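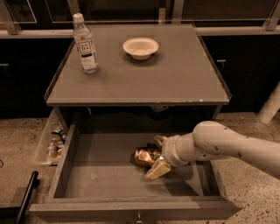
Chapter 6
Getting Sound from One Place to Another

Pick up any microphone and say your name into it. The signal that comes out of the other end is tiny, a few thousandths of a volt, and it has a long way to go before anyone in the back row hears it. In this chapter we follow that signal down the cable, and I think it's one of the most enjoyable trips in the whole book. Cables look dull on the shelf, but once you know what goes on inside them you'll never coil one the same way again!

We start with the balanced line. A balanced cable has two signal wires twisted together inside a shield. The same signal travels on both, but on one of them it is flipped upside down. Noise from a dimmer rack or a power cord lands on both wires almost equally. At the far end the input takes the difference between the two, so the voice comes through at full strength and most of the noise cancels itself out. It's a lovely trick — and it's old, borrowed from the telephone lines that had to run for miles beside power lines.

From there we move to impedance, a word that scares people more than it should. You'll learn why a low-impedance microphone can drive a long cable while a guitar pickup starts to lose its sparkle after a fairly short one, and what a direct box does about that.
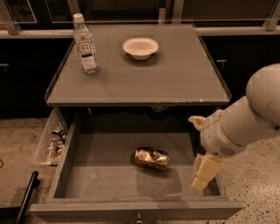 The second half of the chapter deals with grounding. If you have ever plugged a laptop into a mixer and heard a steady hum, you have met a ground loop. We'll trace one through the Bendura, a small community theater whose wiring we come back to several times in this book. Its stage and its control booth are fed from separate electrical panels, and the hum that resulted makes a wonderful puzzle. Try to solve it from the wiring diagram before you read the answer. One warning first: never cure a hum by removing the safety ground from a power plug. There are safe ways to break a loop, and we'll try two of them.

Before you begin, you should be comfortable with decibels and with the difference between mic level and line level. If either one feels shaky, go back over the worked problems in the last chapter.

Words to watch for: balanced, common mode, shield, impedance, direct box, ground loop, phantom power.

6.1 What a Cable Does to a Signal

Every cable has a little resistance and a little capacitance, and the longer the run, the more you have of both.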